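The clock mender of Protgate

You hear the workshop before you find it. It sits at the top of a narrow stair in Protgate, above a shop that sells buttons and zips, and on the hour the whole landing goes off at once. Bells, gongs, one cuckoo that is always last. I had been told to come at ten to eleven so I could hear it properly, and I'm very glad I did!

The woman who runs the place has been repairing clocks for most of her working life and would prefer her name kept out of it. "People should come because their clock has stopped," she says, already clearing a stool for me. "They don't need to know what I'm called. Half of them call me the clock lady, and the other half just ring the bell."

She trained at Baudry, a firm two streets away that closed long ago and still gets mentioned in every other sentence. She went in to sweep floors and answer the telephone. Within a year she was cleaning movements, and by the end of the second she was allowed to put one back together without anyone standing behind her.

"The first one I did on my own was a kitchen clock, a really plain thing," she says. "I had it ticking by lunch and it stopped at teatime. I'd bent something so slightly you couldn't see it unless you turned it in the light. I took it apart four times. I was furious, and I loved it."

What she loves, she says, is that a clock is all there in front of you. If it has stopped, the reason is somewhere between the spring and the hands, and you can follow the train of wheels along until you reach it.

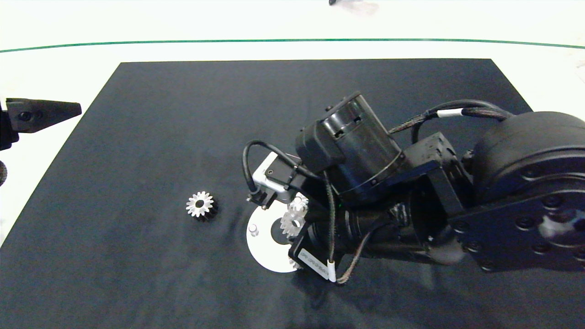

She has strong views on benches, too. At Baudry everyone worked at a height that brought the job almost up to the chin, and visitors used to think the chairs were broken. "You want your elbows up and your back straight. I see people online mending clocks at the dining table with their noses on the cloth and I want to shout at them. They'll know about it when they're fifty."

Her other great subject is oil. Most of the clocks that come up the stairs have had too much of it, put on by somebody kind. Oil draws in dust, the dust turns it to paste, and the paste wears away at the pivots for years. She has stripped clocks that had been oiled every Christmas by three generations of the same family.

"I never tell them off. They did it out of love. But I do say, please, put the can back in the shed."

The job she most wants to talk about is the Momero, a tall regulator that hung in a railway ticket hall and then spent years in a barn under a sheet. It came to her in three crates, with the pendulum wrapped in a curtain. She took 396 photographs before she loosened a single screw, and filled a notebook with drawings as well — she trusts the drawings more.

"A photograph shows you everything, so you don't look. When I draw it, I have to decide which wheel is in front."

The worst of the damage was in the striking side, where several teeth had gone and an earlier repairer had filled the gaps with solder. It took her more than 300 hours, spread over two winters, and she speaks of the person with the solder in language I have been asked to leave out. When the Momero finally struck, she let it run all afternoon and did no other work at all.

I ask whether she ever minds giving them back. She thinks about this for a good while, turning a screwdriver over in her fingers.

"The big ones, yes. You get used to the sound. The room feels wrong for a week. But then somebody sends you a message to say it's up on the wall and it's keeping time, and that's lovely, that really is."
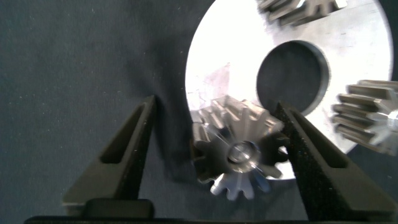

Wheels, teeth and starting out

Plenty of people write to ask how to begin, and her answer is cheerful and quick. Buy a cheap alarm clock that doesn't work. Let the spring down before you touch anything else, and get someone to show you how, as a wound spring can hurt you badly. Then take it apart, lay it out in order and put it back.

"It probably won't go. Do it again! By the third time your hands know where things live."

She would hold off on cutting new wheels until much later. Counting teeth is fine, working out the ratios with a pencil is good fun, but a wheel that is very nearly right will only bring the clock to a halt somewhere inconvenient. For her own first attempts she used scrap brass, and she has kept the failures in a jam jar on the windowsill.

On Sat 17 February she is opening the workshop for the day, with an old Vurasano mantel clock in pieces for anyone who would like to try putting it back together. Children are welcome if they can bear to sit still. Tea is free, the stairs are steep, and you should try to be there on the hour.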